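Pasix Fit Board: Data Card
Print this page | E-mail this page

Version: October 2026

Summary

The Pasix Fit Board is a tabletop assembly board for peg, plate and insertion tasks. This card covers the parts, the layout and the terms under which the recordings may be used. The collection contains 150 sessions recorded on a single board design, with 3571 labeled placements. 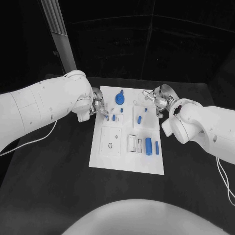
Parts are identified by shape and by the plate to which they belong. Color is reserved for a broader distinction: the board and its fixture plates are white, and the parts to be handled are blue. The blue gear-like cylinder with the toothed base is listed as G1 in the parts file. Small pegs carry the prefix P, followed by a plate number. A part lying on its side keeps the label it has when standing.

Layout

Plates may be moved between sessions. Users should read plate positions from the layout file supplied with each session and should not assume a fixed arrangement. The board itself may sit at a slight angle to the table. The angle is recorded to the nearest degree.

Known issues

Labels for 21 placements were withdrawn after review and are marked "void." Four sessions have no layout file. These sessions remain in the collection but should be left out of any comparison of plate positions.

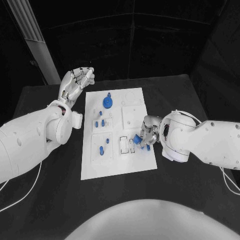
Florence Chisholm
Parts and Documentation Manager

A part is labeled "held" from first contact until release, including any period in which it is tilted between the fingers. Loose parts on the board are labeled "resting."

Terms of use

The collection is available for research and teaching. Published work should name the Pasix Fit Board and give the version shown on this card. Corrections to labels should be sent to Modupe Nwosu and should state the session number and part label.

Print this page | E-mail this page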